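How do you teach a robot to put a cup on a tray?

I learned this at my summer job with a team called Pramanik, in a town called Lemunstead, and I still think it's one of the strangest and best jobs around. You don't sit the robot down and explain. You show it! Sometimes you grab its arm and move it yourself, the way a grown-up might guide your hand when you're learning to write. Other times you drive it from far away with hand controllers, a bit like a video game. When you squeeze, the robot's fingers squeeze. That's called remote control, or teleoperation if you want to sound fancy.

My robot was called Jetoletti, and it lived inside a computer. We practiced in a pretend room first, with pretend furniture and pretend dishes (a pretend bowl costs nothing when you drop it, and I dropped plenty). I had two views to help me steer. One looked out past the robot's fingers, and the other looked across the room from its body.

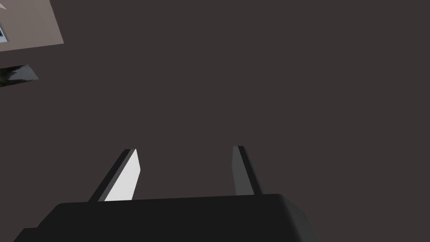
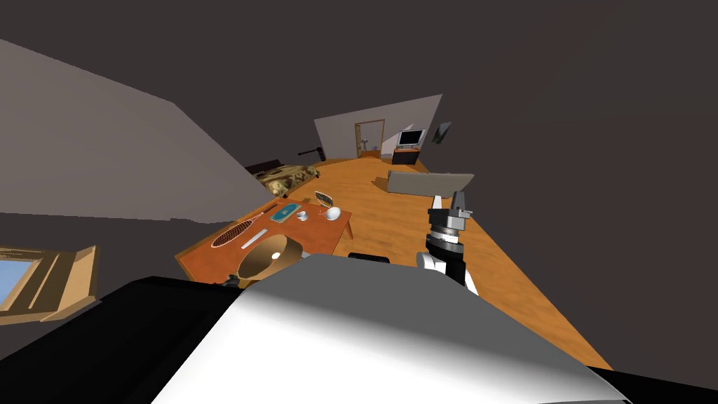 Two views from the pretend room: the open gripper close up, then the arm beside the orange table.

See how the gripper has just two fingers? Try it at home. Use only your thumb and one pointing finger, and pick up a spoon. Now try an egg - a hard-boiled one, please! You'll notice that you slow down a lot and look carefully before you pinch. I had to do the same thing with the controllers, and my tongue stuck out the whole time.

Each time I finished a task, the computer saved every little move I made. One saved try is called a demonstration. My first day I made 31 of them, and six were so wobbly that we threw them away. By October we had 610 good ones!

Then a learning program studies them all and looks for patterns, like where the hand goes before it grabs. After that, Jetoletti gets a turn with no one driving. It might miss the cup completely. So we go back, pick up the controllers and show it some more - and yes, my thumbs got very tired.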